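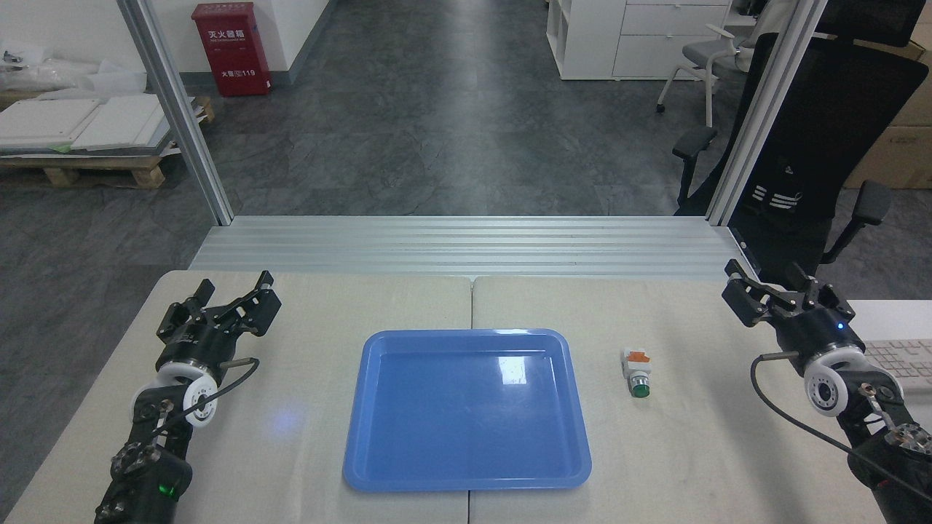 Workspace rules for two-armed benches

Home | Articles | Standards | Talk

Workspace rules are the house habits a robot bench runs by: what may sit on the table, where the arms park, and who may reach in. I've kept the Pretby version of them for a while now, so this article leans on what I know (corrections welcome on the talk page!).

Start state

Every task has a written start state. For a tray-and-button task like the one at the top, that means an empty tray in the middle, the button part to its right, and both grippers open. I like to read it out loud before a run, which gets me funny looks. The Nakormont rules let you skip the check on repeat runs; ours don't.

Clearances

We keep loose items 100 mm from the table edge and leave 200 mm between parked grippers. Sheikh, our sister site, uses the same numbers but measures from the wrist, so please don't mix the two sheets.

Stopping and reaching in

Hands stay out until both arms are stopped and the operator has said so. Walkways and fire cabinets stay clear, chairs included.

Records

Trunero logs list 4 things per run: task, operator, start state and any stop. Keep them short.

Last updated: January
1,092 shares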